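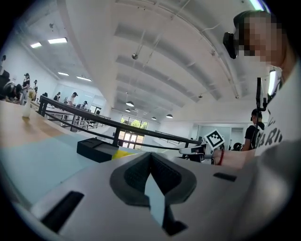 Ksawery Kaczorowski says the fountain pen ruined him for email. He now writes 3 letters a month from Wustmont, each on plain paper, and gets fewer back.

The Markance letter club began in July with 30 members. It has 58 today. Dues pay for stamps and a printed address list. New members are paired by mail, and most pairs keep going past the first year.

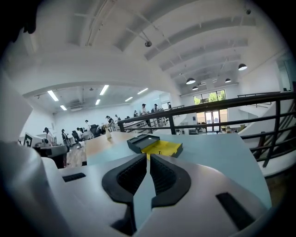
A light blue tabletop, with wood toward the back.

Length varies. One member sends a postcard. Another once mailed 100 pages on her garden in Brzozowska.

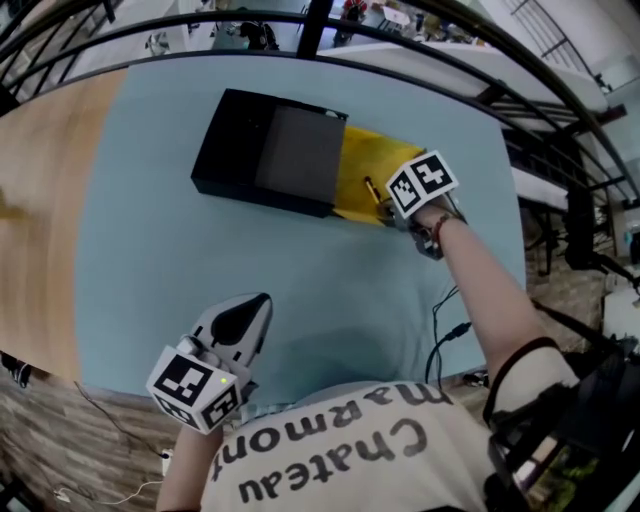
She numbered them, and her partner answered in the same order. The reply took all winter.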